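Relletska teach handle, hand-guiding and remote kit: review after a couple of months

Bought the Relletska kit in June for the small arm on our bench. Short version: good handle, decent software, awful manual. Longer version follows, typed over lunch so forgive me.

What you get: clip-on handle with two buttons and a trigger, a desk controller for driving the arm from across the room, a cable that's too short, licence for the Zidamel recorder. 386 quid plus postage. Mine came from Brorgate, packed well, no complaints there.

Fitting it. Took me 40 minutes, mostly hunting for the right hex key. Handle sits above the gripper and doesn't foul the wrist camera. Weight is fine. You have to redo the payload setting afterwards or the arm sags when you let go, and the manual puts this on the second to last page. Thanks.

Our job is processors. Pick a chip out of one holder, put it in another, don't scrape the lid, don't touch the underside. Fiddly. Small moves, tight walls. Exactly the sort of thing I didn't want to program point by point. 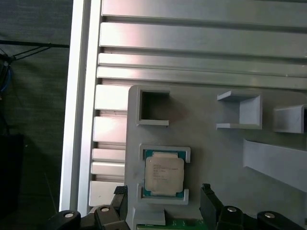

Hand guiding first. Lovely for the big moves, getting over the plate and roughly lined up. Arm feels light, stops where you leave it. For the last few millimetres though, not so good. My hand shakes, the arm records the shake, and the replay has a little wobble in it just where you least want one. There's a smoothing slider. Leave it low. High up it cuts corners and you'll clip the holder wall.

Remote is better for the close work. Slow mode on the desk controller is really slow, and you can lock it to one axis, so straight down means straight down. Trigger for the fingers has a nice long travel. Slight lag on the camera view, you get used to it. I now do the approach by hand and swap to remote for the grip and the lift. Swapping halfway through a recording works and doesnt split the file. Big plus.

Recorder is ok. Saved 133 demos in the first fortnight, lost two, both my fault for pulling the cable. Trimming the dead time off the ends is quick. Deleting a bad run takes four clicks, should be one. Search is useless.

Poonam Singhal had a go as well, she's left-handed and found the handle buttons badly placed. No way to swap them in the settings that we could find. If you're left-handed try one before you buy.

Support: asked about a longer cable, reply in a day, polite, sold me one. Asked about the buttons, still waiting.

I had the Bustamante set before this. That one was 656 and the handle was a lump, like steering with a brick. Its software was tidier, I'll give it that, and you could tag a run as good or bad while recordng. Miss that.

Would I buy it again, yes, for the handle and the axis lock. Not for the manual. Four out of five. Get the long cable at the same time and save yourself the second lot of postage.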